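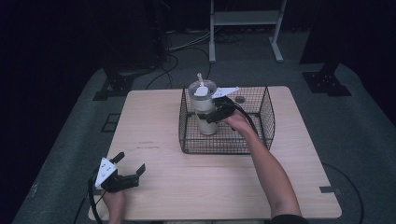 Borrowing a Cup: Would a Returnable Cup Scheme Suit Larkcombe?

Student project report, submitted December 20, 2019

Introduction

I came to this subject by way of the bins outside the library, which by mid-afternoon are so full of paper cups that the lids have started to roll down the path. Larkcombe has 3,000 students, and a good many of us buy a hot drink on the way to something else and throw the cup away before we have properly sat down. My project asks whether a scheme in which you pay a small deposit, borrow a sturdy cup and bring it back later might work here, and what would put people off using it.

Background

Returnable cups are hardly a new idea. Anyone who has been to a summer festival will have paid a deposit on one, and probably forgotten to claim it back. A college is a different sort of place, though. People come and go all day, and they have lectures on one side of the site and friends on the other, so a cup borrowed in the morning may well spend the night in a bedroom two streets away.
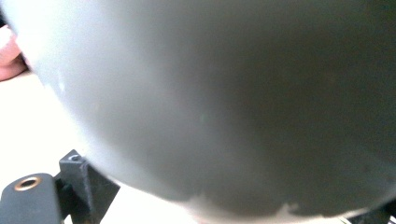 Figure 1. A rounded grey surface, seen from very close up.

Method

I sent out a short questionnaire in April and had 200 replies, which was far more than I had dared to hope for. I also spent two afternoons in the Abbasi café, with the kind permission of the staff, talking to customers while they queued. The questions dealt with three matters: how much deposit seemed fair, how far people would walk to return a cup, and whether they minded drinking from something a stranger had used.

What people said

The last question caused the least trouble. Most people pointed out that they eat off canteen plates every day without a second thought. Walking was another matter, and the phrase "only if it's on my way" came up so often that I began to hear it in my sleep.
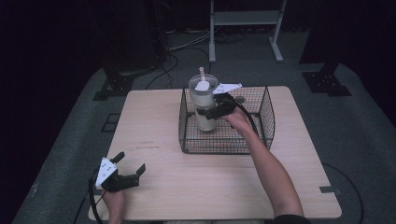
One reply to the questionnaire said that the deposit would have to be more than a pound, as anything less would simply be treated as the price of a free cup, and that the return points should be by the exits and not hidden beside the till. I found this very persuasive, and I have borrowed both suggestions for the plan below.

Washing up was the part I had thought about least. The kitchen staff were patient with me, and explained that cups with narrow bases are a nuisance to stack and that lids need racks of their own – a detail I would never have guessed from the customer's side of the counter.

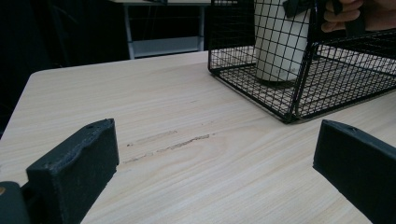
Lids also go missing more easily than cups do, so I would suggest leaving them out of the deposit altogether and offering them separately to anyone with a long walk ahead.

Recommendations

I would begin with a trial of 18 weeks at the Abbasi café alone, with return points at both of the main doors. If the cups come back in decent numbers, the library kiosk could join in the following term. I should have liked to compare a few makes of cup as well, and that is the first thing I would add if I were to carry on with the project next year.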